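In Praise of the Bad Drawing

My aunt kept a pad beside her telephone for as long as I knew her, and when she moved to Medina I was the one who packed up the kitchen, so I got to keep the pad. There were 2 phone numbers on it and a great many boxes. Boxes with loops on them, boxes inside boxes, a box that may have been a horse. I have thought about those boxes more than I have thought about most paintings, and I would like to put in a word for them while the year still has a few days left.

We have become shy about drawing, I think. Somewhere in grade school we get sorted into the ones who can and the ones who can't, and the second bunch (I am a lifelong member) puts down the crayon and hardly picks it up again. Then we see what other people post, all those lovely shaded portraits, and we feel we were right to quit.
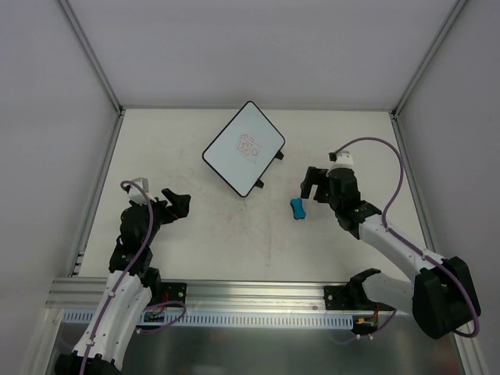 A few squares, a few loops, and plenty of white left over.

My friend Ksawery Makowska draws during every phone call, badly and with great pleasure, and I have noticed that she remembers what people told her. I draw at the table now too – mostly on the backs of envelopes, mostly teapots. My husband asked last week whether one of them was an elephant, and I said it could be, if he liked! We both laughed, and I kept it.

So if you are still hunting for a present, may I suggest something cheap to scribble on? It needn't be nice. Nice paper scares people, me included, and I own a beautiful notebook that has sat blank since a January birthday long ago. Get the kind you don't mind spoiling, leave it where the phone gets answered, and let whoever comes by add a box or two.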